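Wurkolcombe sim notebook — June, cluttered bench, grasp ranking and planner

Picking up from where I left the Skiltammont branch. Goal for the day: stop the planner from choosing pregrasps that look great on paper and then have no way down. Also find out why the scene reset takes so long. Did the first, not the second.

9:40. Pulled main, rebuilt. Two warnings from the collision wrapper, both old. Seed 3621 still the bad one so I'm using it for everything. If it behaves on 3621 I'll run the rest.

State of things before touching anything: the sampler gives 2000 candidates per scene, we throw out anything with the palm in collision, score what is left, hand the top 20 to the planner. Top 20 on this seed are nearly all the same grasp, small rotations of one another. So the planner fails 20 times for one reason. Dumb. Should have looked at the actual list weeks ago in stead of the success rate.

10:15. Stepped the arm down over the bottles with the fingers open and stopped it at pregrasp to look at clearances. 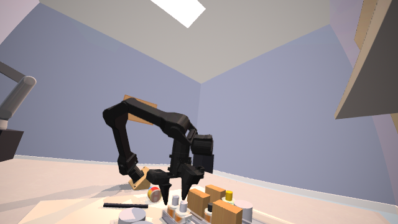
Pregrasp hold over the two gray-capped bottles, fingers open. Wood blocks just right of the right finger.

The blocks are the trouble. Left finger is OK, right finger has the wedge shape and the checker is using the padded hull for it, which sticks out well past the real mesh. With padding it counts as touching the nearest block long before it gets there. Turned padding off for the finger tips only, kept it on the palm and wrist. Candidates come back right away.

Not sure I like zero padding at the tips. Fine in sim. On hardware we'd want something back, maybe scale it with distance along the approach. Parking that.

Also the bottle caps: cap and shoulder are separate meshes in the Zodard asset pack and the segmentation ids follow the meshes, so the scorer sees the cap as its own small object sitting on top of another object. It happily proposes to pick up a cap. Merged ids by parent link in the loader. One line fix plus twenty minutes finding where the loader lives now.

11:30. Diversity on the shortlist. Tried two ways:
- bin by approach direction, best per bin
- greedy, take best, then knock down the score of anything close to it in position and rotation

Greedy is easier to tune and doesn't do weird things at bin edges. Went with greedy. Falloff in rotation matters much more than in position. Left it in the config as shortlist_rot_falloff, please don't hardcode it again (me, mostly).

Planner now gets a real spread. First two on the list still fail on 3621, the third one plans. Path is ugly, elbow swings way up then comes back down, but it's a path.

12:50. Lunch, then the tray case. Same code, no changes.

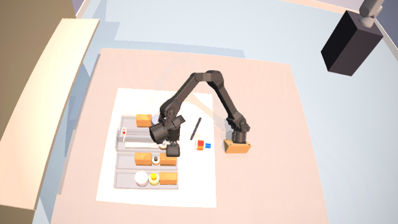
Wide view. Gripper down toward the long white rod and the space between rear and middle compartments.

Rod is a different kind of problem. Plenty of grasps along its length and the scorer rates them nearly equal, so tie breaking ends up being sample order. Which means a rerun with another seed picks another spot and we can't compare logs. Added a small term for distance to the object center. Small enough that it shouldn't beat a real clearance difference, I think. Check that.

The tray walls are the second thing. Rod lies parallel to them so a finger pair closing across the rod wants to drop one finger next to the wall. The old distance field at coarse resolution smears the wall out and blocks half of those. Went one step finer inside the tray bounds only. Memory fine, build time a bit worse, didn't measure properly.

Red and blue cubes on the mat next to each other — same story as the bottles and blocks, less bad, because you can come in from the outer sides. Unless the task asks to grip across the faces that are side by side. Then it should say no grasp and move on, and at the moment it times out. Made a ticket.

14:30. Huamán solver vs the default IK. Swapped it in for the shortlist filter only. It rejects wrist-limit cases earlier, so the planner isn't called on them at all. Nice. But it returns the elbow-down branch first and our cost likes elbow-up, so half the time we throw away a good answer and ask again. Asked for all branches in one call, sort by our cost, done. API calls the arg max_sols, default 1. Easy to miss.

15:20. Broke it. Everything failing with "start state in collision". Spent too long on the planner before checking the obvious. The tip padding change also dropped the finger to finger ignore pairs, they are built from the padded link list. So the gripper was colliding with itsself. Put the pairs in a separate list. Added a test that just loads the home pose and asserts no contact, should have had that from the start.

16:10. Full rerun on 3621 with all of it on:
- bottles: plans, uses shortlist entry three again, same ugly elbow path
- rod: plans first try, grasp close to center
- caps: no more cap-only proposals
- cubes: still times out on the inner faces, as expected

Reset still slow. Profiler says it's texture reload, and I don't see why we reload textures when only poses change. Not today.

Open:
- tip padding as a function of approach distance, default off in sim
- check center term against clearance on the boxes in the tray, not just the rod
- cubes ticket, early exit when no candidate survives
- elbow swing: try shortcutting after the plan, or a joint 2 cost. Probably both
- reset time
- write the config changes into the Skiltammont readme before merging

Branch pushed, not merged. Don't run the overnight batch off it yet, the finer field is on for every scene that has a tray and I haven't looked at what that does with eight workers on one box.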